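I started making my own sidewalk chalk paint last October, mostly because the tubs they sell at Wernham go hard after one weekend and I got tired of chipping at them with a spoon. It's cheap, it takes no skill at all, and the colors are so much better!

## What you need

- 300 grams of cornstarch
- the same weight of water, plus a splash more
- powder pigment or powdered tempera (mine is the Zetetti kind, but any washable one will do)
- a muffin tin or a few old yogurt cups
- a big sheet of paper for the table

Go easy on the pigment the first time. I used way too much blue on my first batch and had blue elbows for two days.

## Mix the base

Tip the cornstarch into a bowl and add the water slowly, stirring the whole time. It'll fight you at first - that weird stiff stage where the spoon won't move - and then it lets go and turns smooth. If it still feels like wet cement, add another spoonful of water and keep going. You're after something like heavy cream.

## Add the color

Divide the base between your cups, then stir in the pigment. I start with 2 teaspoons per cup and go up from there. The paint dries a lot paler than it looks wet, so brush a bit on scrap paper and give it about 19 minutes before you decide. (Yes, I timed it. I was waiting on a pie.)

Reds need the most powder, in my experience, and yellow hardly any. For a nice soft green I mix yellow and blue in a separate cup and add it to the base a little at a time, or it goes swampy.

## Cover the table

Do this before you open a single jar of pigment, even though I've put it way down here. One wide sheet of white paper is better than several small ones, and wrinkles don't matter a bit. Powder gets everywhere and cups leave rings.
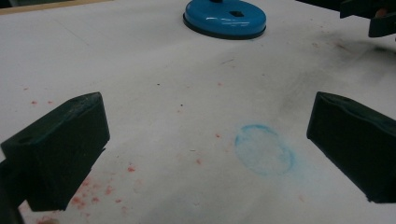 ## Storing it

Lids on, in the fridge, and use it up within 9 days. The cornstarch sinks to the bottom overnight and sets into a lump, so stir it hard before you head outside. If it smells sour, toss it and make more.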